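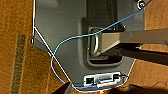
Abb. 1: Handgelenkkamera, Nahbereich. Graues Gehäuse, blaues Kabel, Bild unscharf.

Wahrnehmung und Greifplanung, Handout zu Block 4
Zwei Kameras, ein Weltmodell
Stand: 7. Februar 2021

4.1 Worum es in diesem Block geht

In Block 3 hatten wir eine einzige, fest montierte Kamera. Ab jetzt kommen zwei Bildquellen zusammen: eine Übersichtskamera am Kopf und eine Kamera am Handgelenk. Beide liefern Bilder an denselben Wahrnehmungsknoten in Narano. Der Knoten soll daraus eine Liste von Objekthypothesen machen, mit Pose, Klasse und Unsicherheit. Der Planer liest nur diese Liste. Er sieht keine Bilder.

Voraussetzung sind die homogenen Transformationen aus Block 2 und das Lochkameramodell. Wer die Übung zur intrinsischen Kalibrierung nicht abgegeben hat, sollte das vor dem Praktikum nachholen.

4.2 Koordinatensysteme

Wir verwenden durchgehend diese Bezeichnungen:

B - Basis des Roboters
K - Kopfkamera
H - Handflansch
C - Handgelenkkamera
O - Objekt

T_BH ist die Pose des Handflanschs in Basiskoordinaten, sie kommt aus der Vorwärtskinematik. T_HC ist die Pose der Handgelenkkamera relativ zum Flansch. Sie ist konstant und wird einmal durch Hand-Auge-Kalibrierung bestimmt. Eine Objektpose aus der Handgelenkkamera rechnet man so um:

T_BO = T_BH * T_HC * T_CO

Für die Kopfkamera gilt:

T_BO = T_BK * T_KO

Wenn sich der Kopf bewegt, hängt auch T_BK von Gelenkwinkeln ab. In den Übungen steht der Kopf still und T_BK wird aus der Konfigurationsdatei gelesen. Ein häufiger Fehler in den Abgaben ist die verwechselte Richtung, also T_CH statt T_HC. Man merkt es daran, dass das Objekt in der Anzeige scheinbar mit der Hand mitwandert.

4.3 Zeitstempel

Die Kette oben stimmt nur, wenn T_BH zum Zeitpunkt der Aufnahme gehört. Der Kameratreiber stempelt jedes Bild beim Eintreffen im Rechner. Zwischen Belichtung und Eintreffen liegt im Praktikumsaufbau eine Verzögerung von 33 ms. Bewegt sich die Hand mit 0,3 m/s, ergibt das fast einen Zentimeter Versatz. Für einen Greifversuch an kleinen Teilen ist das zu viel.

Vorgehen im Praktikum:

Die Gelenkzustände werden in einem Ringpuffer der Länge 128 gehalten. Beim Eintreffen eines Bildes wird die Verzögerung vom Zeitstempel abgezogen und im Puffer zwischen den beiden benachbarten Einträgen interpoliert. Positionen werden linear interpoliert, Orientierungen mit Slerp. Liegt der gesuchte Zeitpunkt vor dem ältesten Eintrag, wird das Bild verworfen und ein Zähler erhöht. Extrapolieren ist in der Abgabe nicht erlaubt.

Der Zähler gehört ins Protokoll. Steigt er während eines Laufs stetig, stimmt meistens die Uhr des Kamerarechners nicht.

4.4 Bildqualität vor Bildinhalt

Abb. 1 ist ein Bild, wie es die Handgelenkkamera aus kurzer Distanz liefert. Ein Detektor, der auf scharfen Tischszenen trainiert wurde, gibt auf solchen Bildern trotzdem Klassen aus, manchmal mit hoher Konfidenz. Die Konfidenz des Netzes sagt wenig darüber, ob das Bild überhaupt brauchbar war. Deshalb steht vor dem Detektor ein einfacher Filter.

Schärfemaß: Varianz des Laplace-gefilterten Graubilds. Unter dem Schwellwert wird kein Detektor aufgerufen.

Flächenkriterium: Füllt ein einzelnes zusammenhängendes Segment den größten Teil des Bildes, wird das Bild als Nahansicht markiert. Nahansichten dürfen eine bestehende Hypothese verfeinern, aber keine neue anlegen.

Beim Schärfemaß ist zu beachten, dass stark texturierte Flächen den Wert nach oben ziehen. Ein körniger Untergrund kann ein ansonsten unscharfes Bild über den Schwellwert heben. Wir berechnen das Maß darum kachelweise und nehmen den Median der Kacheln.

Kabel sind ein eigener Fall. Ein dünnes Kabel, das quer über eine Fläche läuft, zerlegt diese in der Segmentierung oft in zwei Teile. Der Flächenabgleich in Claltov fasst Segmente wieder zusammen, wenn Farbe und Flächennormale übereinstimmen und der Spalt schmal genug ist. Die Parameter dafür stehen im Anhang der Übung. Für den Planer bleibt das Kabel selbst ein Hindernis, auch wenn keine Klasse dafür existiert.

4.5 Zuordnung von Hypothesen

Gegeben sind die bestehenden Hypothesen und die neuen Detektionen beider Kameras. Gesucht ist eine Zuordnung. Wir verwenden die Mahalanobis-Distanz zwischen den Positionen und lösen das Zuordnungsproblem mit dem ungarischen Verfahren. Paare oberhalb des Schwellwerts werden getrennt. Nicht zugeordnete Detektionen der Kopfkamera eröffnen eine neue Hypothese mit Status "vorläufig". Erst nach mehreren bestätigten Bildern wechselt sie auf "fest".

Fehlt eine Detektion, gibt es zwei Möglichkeiten: Das Objekt ist weg oder es ist verdeckt. Die Unterscheidung treffen wir geometrisch. Liegt der Greifer laut Kinematik zwischen Kamera und Objekt, bleibt die Hypothese bestehen und nur ihre Unsicherheit wächst. Liegt nichts dazwischen, sinkt ihr Zähler.

Für die Verdeckungsprüfung reicht ein grobes Modell des Greifers aus Quadern. Wer das vollständige CAD-Modell nimmt, bekommt dieselben Ergebnisse und eine langsamere Schleife.

4.6 Schwierige Objekte

Der Testdatensatz zu diesem Block umfasst 1842 Bilder. Die meisten Fehler der Referenzlösung fallen in wenige Gruppen. Durchsichtige Teile auf hellem Grund sind die größte davon. Im folgenden Übersichtsbild liegen zwei klare, kreisförmige Kunststoffteile auf der weißen Tischfläche, links oberhalb der blauen Schüssel. Suchen Sie sie zuerst ohne Hilfsmittel und lassen Sie danach den Detektor laufen. Flache, bedruckte Verpackungen sind die zweite Gruppe: Der Detektor reagiert auf das, was aufgedruckt ist. Die dritte Gruppe sind Objekte am Bildrand.
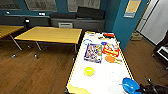
Konrad Frei wandte an dieser Stelle ein, bei durchsichtigen Teilen helfe auch ein besseres Netz wenig, solange die Tiefenwerte daneben lägen; er würde lieber die Beleuchtung ändern und einen dunklen Untergrund vorschreiben.

Für eine feste Fertigungszelle ist das richtig. In den Übungen geben wir den Untergrund bewusst nicht vor, damit das Verfahren mit schlechtem Kontrast umgehen muss. Der Einwand zur Tiefe trifft aber zu. Ein Tiefensensor misst bei klarem Kunststoff häufig die Fläche dahinter, und die Hypothese landet auf Tischhöhe. Für flache Teile ist der Fehler klein, für einen Becher ist er es nicht. In der Abgabe soll die Höhenunsicherheit für die Klasse "transparent" daher von Hand vergrößert werden.

4.7 Schnittstelle zum Planer

Der Planer bekommt die feste Liste mit einem Takt, der unabhängig von der Bildrate ist. Jede Hypothese enthält Pose, Kovarianz, Klasse, Status und den Zeitpunkt der letzten Bestätigung. Der Planer entscheidet selbst, ab welchem Alter er eine Hypothese nicht mehr verwendet. Für Greifziele verlangt er Status "fest", für Hindernisse genügt "vorläufig".

Eine Asymmetrie ist gewollt: Ein falsches Hindernis kostet einen Umweg, ein übersehenes kostet unter Umständen den Greifer.

Während der Greifer ein Objekt berührt oder kurz davor steht, wird dessen Pose eingefroren. Sonst zieht jede kleine Korrektur aus der Handgelenkkamera eine Neuplanung nach sich, und der Arm beginnt zu zittern. Aufgehoben wird die Sperre durch das Ereignis "Greifer offen und Abstand größer als Schwellwert".

4.8 Übungsaufgaben

Aufgabe 1. Implementieren Sie den Ringpuffer mit Interpolation. Die mitgelieferten Tests müssen durchlaufen.

Aufgabe 2. Bestimmen Sie T_HC aus den 24 Posenpaaren im Übungsordner. Geben Sie den Restfehler getrennt nach Translation und Rotation an.

Aufgabe 3. Legen Sie den Schwellwert für das Schärfemaß fest und begründen Sie ihn mit einem Histogramm über den Testdatensatz.

Aufgabe 4. Ergänzen Sie die Verdeckungsprüfung. Zeigen Sie einen Fall, in dem sie ein falsches Ergebnis liefert.

Abgabe bis Ende Mai über das Kursportal, eine Datei pro Gruppe. Zur Hand-Auge-Kalibrierung siehe Skript Lüthi, Kapitel 6. Fragen zur Installation von Mesum bitte ins Forum stellen und die Versionsnummer dazuschreiben.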